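Grasp Segmentation for Two Hand-Held Grippers
Project report, Makis Giannakopoulos
Supervisor: Declercq

3. Data and labels

The goal of my project is a small program, called Boroner, which reads recordings from two hand-held grippers and finds the moments when each gripper closes on an object. The planner needs these moments as start and end points. Before my work they were marked by hand, which took most of every Saturday.

All recordings in this chapter show fruit on a plate. I chose fruit for the first tests because the shapes are simple but the sizes are different, so one fixed closing width can not work for all of them.
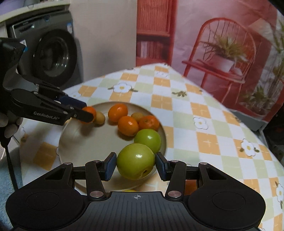
Figure 4. Large yellow-green fruit between the fingertips of the near gripper, second gripper at left.

The data set has 1,256 short clips. I labeled 340 of them myself and kept the others for later. For each clip Boroner first estimates the distance between the two fingertips, using the dark blue pads. Then it smooths this distance over time and looks for the place where it stops getting smaller. If the distance stays the same for long enough, the program writes a grasp event.

3.1 Problems with the second gripper

The first version used the same rule for both grippers and it made many mistakes. When one gripper comes into the view of the other from the side, its pad can be taken for a pad of the near gripper. The measured distance then jumps, and the program reports a grasp which did not happen.

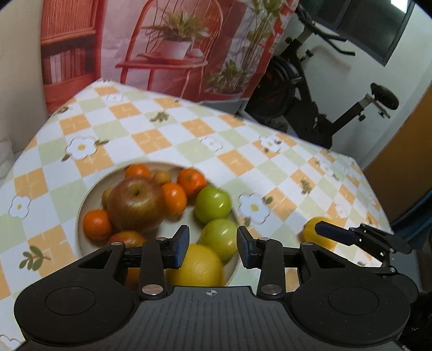 I solved this by giving each pad a fixed search area. The near fingers always move along the same path in the view, so a pad outside this path is ignored. The area is read from a settings file and must be measured again if the camera is mounted differently. With this change, 293 of the labeled clips gave the correct events, and the rest I checked one by one. Most of the remaining errors are late end points, where the fingers open very slowly.

3.2 Open points

The smoothing window is still chosen by hand. I tried 2 values and kept the shorter one.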